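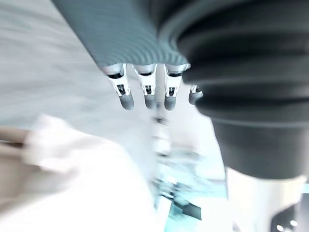 Workshop notebook, textiles bench
2021-01-21
by Mahtab Arabzadeh
3 comments | 2 shares

Folding and sorting, second go. Writing this fast before I lose the thread, Idrisa wants the bench back for the cutting mats.

Started with the white stuff. Light, slippery, goes wherever it wants. If you pick it up in the middle you get a tent and then a heap. Pick up at two corners, let it hang, wait for it to stop swinging, then lay it down away from you. I keep rushing the waiting. Genowefa's rule from November was "hang, breathe, lay" and I'm putting it back on the wall card.

Tried laying the white on the bare bench and then on the felt. Felt better. On the bare bench the under layer slides when you bring the top one over and you end up chasing the edge. Felt grabs it. But felt sheds, and the lint shows up on everything dark afterward, so dark things first and white last?? Or two felts. Ask Emmanuel if there's any of the Kultemier roll left, he had it behind the press.

Teal next. Different animal. Thick, bouncy, won't hold a crease unless you press it with the flat of the hand and keep the hand there. Fold in half and the fold is a tube, not an edge. Fold again and it springs open while you're reaching for the next peice. Thirds work better than quarters with this one, the outside flap sits on top of the bulk instead of fighting it.
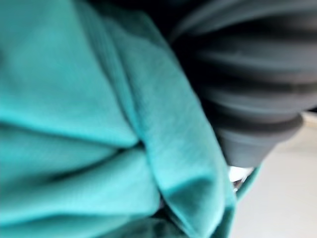 Teal, bunched. Soft ridge along the fold, corner comes to a blunt point.

Notes on the teal for whoever does it next:
- find the hem with your fingers, don't look for it. Same color all over and the shadows in the creases fool you every time
- shake it out once, hard
- smooth from the middle to the sides. Going from the side in just pushes a bubble around
- if the flap curls over on itself, leave it, turn the whole thing and start from the other end. Quicker than picking at it

Thanasis thinks we should steam the thick ones before folding. Maybe. Steamer needs descaling and takes 17 minutes to come up, so not for a pile this small. Would be worth it for the Plalesine order if that ever gets here. He's going to try one steamed and one not, leave both on the shelf overnight under the same board, see which stays flat.

Break. Somebody moved the label gun again. It lives in the drawer UNDER the thread rack.

Then the black. Dark things are the worst to sort under the bright lights, you'd think the opposite. All you see is sheen and no seams. Went by feel mostly. Cords are a pain also: they catch on whatever's lying next to them and drag it along, and if you fold one inside it makes a lump you can feel through three layers. Have been pulling cords straight and laying them down the center before the first fold. On anything with a hood, hood goes flat on the back first, then sleeves, then up from the bottom. Emmanuel does sleeves first and then the hood down over them like an envelope flap. His stack stood up straighter than mine, annoyingly.
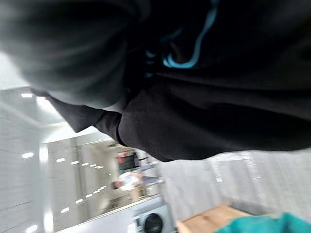

Black with the teal cord. The cord is the only thing on it that's easy to find.

Question from Genowefa, sort by color or by weight? We've been doing color because it looks tidy on the shelf. But heavy and light in one stack leans over by the afternoon. I'd go weight first, then color inside that. Idrisa says type first and he doesn't care about the rest. Put it on the list for next meeting, 4 of us 4 opinions.

Gray pieces: didn't decide. They go with the black by weight and look wrong there. Left them at the end of the bench for now with a paper note on top, please dont put them in the white bin.

To do
- second felt (Emmanuel)
- descale steamer
- wall card, rewrite in bigger letters, marker not pencil
- bin labels, Swanson bins are too shallow for the thick stuff, swap with the deep ones from the back
- order bags, 400 per box, one box is plenty
- check Thanasis's two under the board first thing, before anyone leans on them

Also the hem on one of the whites is coming undone at the corner, maybe a hand's width. Set it aside for Genowefa with a pin in it. Mind the pin.

Stopping, Idrisa is standing here with the mats.

Recent entries
Lint test on the Wullness samples
Thread rack, new order of colors
Why the press scorches on the left side
Shelf boards, planed down and put back
Cord ends: knot, dip or stitch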